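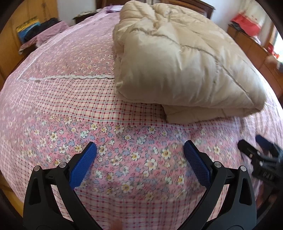 Good news for anyone who has been eyeing the bedding drive in Pernel: the spring swap is back, and it's bigger than last time! The swap started as a single table of spare pillowcases at the Plunonley hall and has grown into a proper afternoon out, with 93 households signed up already. Sheets are what people ask for most, and the busier the print the faster it goes. A pink one like this, with little flowers in one part and a band of fine red and blue checks across the middle, would be gone before the doors were fully open. Thick beige comforters are just as popular, and they travel best folded up into a bundle.

Doors open at 10 a.m. and the swap runs until all the tables are cleared. Bring up to five pieces, washed and folded, and pick up a token for each one at the entrance. Tokens can be traded for anything on the floor, so a twin sheet can go home as a quilt if you get there early enough (and plenty of people do!). Comforters have the long wall by the windows this year, which should end the squeeze near the coat rack.

New this time is a mending corner run by the Fundwood sewing circle. They'll restitch loose lace trim, patch small holes and show you how to turn a worn top sheet into pillowcases. It's free, and they'll take three pieces per family. Last November they got through 98 repairs in one afternoon, and the line was half the fun.

Mattress pads and electric blankets can't be accepted. Anything left at the end goes to the Pugh Street shelter, where spare blankets are always put to good use. Parking is behind the hall.

Comments (3)

quiltsandcoffee: Got the softest blanket I own at this swap. Is there a separate table for crib sheets?

m_harrow: Yes, next to the stage, same as before.

back40: Please tell me the lemon bars are coming back too

Recent items
Pernel library adds evening hours
Fundwood sewing circle looking for spare thread
Plunonley hall gets its new floor
Seed exchange dates announced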